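Bavside bindery, workshop notebook
Monday, entry opened 8.40 a.m.
Job 3319, Mabaso rent ledger, sewing and spine lining

The text block came out of the press this morning. The repaired folds have dried flat and the sections sit squarely, with the exception of the last, where the guard on the outer sheet has drawn the paper inwards along the tail. The distortion is slight and will be taken up in the sewing. The guard is not to be lifted a second time. The paper at that fold is soft, and a further wetting would do more harm than the present cockle.

Colleagues taking over this job should read the treatment proposal before the notes below. The Mabaso estate has asked that the ledger be returned in a condition suitable for regular use in its reading room, where it will be opened flat on a desk and consulted for rent entries near the gutter. The original boards are to be kept and reattached. The original spine leather is too decayed to go back on and will be stored with the volume in its box.

Paste

Wheat starch paste was cooked on Friday and has been kept in the cold cupboard. It was sieved twice this morning and let down to two strengths. The thicker was used for the first spine lining trial and the thinner for the remaining guards.

The thick batch was stiff at the brush and dragged on the lining tissue. A small amount of water was worked in by hand until it fell from the brush without stringing. No measure was taken of the water added, and this should be corrected when the next batch is let down. The instruction sheet over the sink gives proportions for the old starch, and the starch now supplied by Mellska takes up more water during cooking. The sheet has been marked in pencil to that effect. It needs to be retyped once the proportions have been settled.

The paste has no preservative in it and is to be thrown away on Wednesday whether or not any sign of mould is seen.

Lining trial

The trial was carried out on the dummy block, which was made up from offcuts and sewn on linen tapes in the same manner as is intended for the ledger. Three linings were applied to separate lengths of the spine:

Head: one layer of Mindesetti kozo tissue, grain running head to tail, thick paste.
Middle: two layers of the same tissue, the second laid when the first was touch dry.
Tail: one layer of tissue, followed by a strip of unbleached cotton.

All were rubbed down through silicone paper with the bone folder and left without heat. At 11.15 the head panel was dry at the surface and the middle panel still cool to the back of the hand. The tail panel was left until after lunch.

On opening, the head panel threw up well but showed a hollow between two sections where the tissue had not been worked into the valley. The middle panel opened in an even curve. The tail panel was plainly too stiff. It held the leaves upright near the gutter, and anyone reading the inner column would have to press down on the page. For a ledger with entries written close to the fold this is not acceptable, and the cotton is not recommended for this volume.

The cotton may still be of use elsewhere. The minute books waiting on the lower shelf have wide inner margins and heavy boards, and a firmer spine would suit them better than it does the ledger.

The black cloth remains clipped up behind the wooden table and is to be left in place. 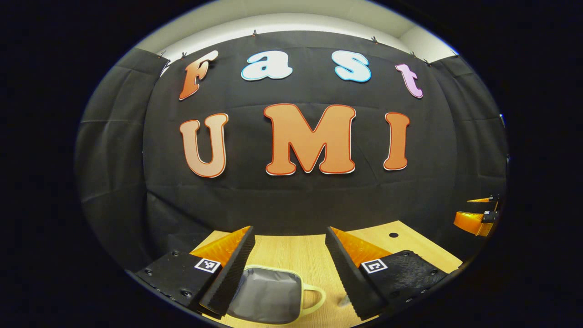 Kristaps Priedītis disagrees with the finding on the tail panel. In his view the dummy was opened too soon, and a cotton lining should be left overnight and flexed gently before any judgement is made. He adds that the offcuts in the dummy are heavier than the ledger paper and that a stiff leaf will always appear to stand up from a stiff spine. He would prefer the trial to be repeated on lighter stock with one tissue layer and a narrower strip of cotton, stopping short of the shoulders.

The point concerning paper weight is accepted. The dummy was made from what was in the offcut drawer and no attempt was made to match the ledger leaf. A second dummy will be prepared from the lighter handmade sheets. The point concerning drying time is also fair, and the tail panel will be opened again tomorrow and the result written in below this entry. It remains the opinion of the undersigned that two layers of tissue will prove sufficient, and the ledger itself will not be lined until both trials have been compared.

Sewing

The thread has been changed. The thread first chosen was too thick for a block with so many guarded folds and would have given excessive swell at the spine. The finer unbleached linen was tried over the first few sections of the dummy and settled well when knocked down. It is to be lightly waxed. The heavily waxed length left on the frame by a previous user should not be used, as the wax had picked up dust.

The original sewing stations are to be reused wherever the paper is sound. Where the hole has torn, the station has been guarded and should be pierced again through the guard from the inside, with the section resting in the cradle. Two stations near the head do not line up with the tapes. They correspond to an earlier sewing, visible also as a faint groove across the spine folds, and are to be left alone. A note of them has been made on the collation sheet, as the estate may wish to know that the ledger was rebound at some time in its working life.

Collation was checked against the pencil foliation before the sections were stacked. The loose receipt found between the rent entries for November has been put in a polyester sleeve and is in the job folder. It must go back to its original opening when the volume is boxed. It is not to be tipped in.

Boards

The front board is sound. The back board has split into layers at the lower corner, and thin paste was fed into the layers with a strip of tissue and the corner clamped between blotter and felt. The clamp was tightened by hand only. The blotter was changed at 2.00 p.m. and should be changed again first thing tomorrow.

The leather on both boards is powdering at the edges. Consolidant has not been applied and should wait until the leather has been lifted along the joint, as the treated surface is harder to get a knife under. The lifting knife needs sharpening before that work begins. It was used on Friday and was found in the rack with a burr on it.

Materials

Mindesetti tissue is low. There is enough in the plan chest to line the ledger and complete the second dummy, and very little after that. An order has been drafted and left in the office tray. Sheets should be torn against a water line and the remnants kept in the folder marked for guards, including the narrow ones.

Unbleached cotton: sufficient.
Linen tape: sufficient, although the end of the roll is creased and should be pressed before use.
Blotter: the used sheets on the drying rack may be taken for pressing waste but not for contact with the text block.

For tomorrow

Change blotter at back board, lower corner.
Open the tail panel of the first dummy again and record the result.
Fold and press sections for the second dummy.
Sharpen the lifting knife.
Let down fresh paste for the lining, measuring the water, and enter the quantity here.

Entry closed 4.50 p.m. Text block returned to the press between boards, light pressure, wrapped in tissue. Press key on its hook.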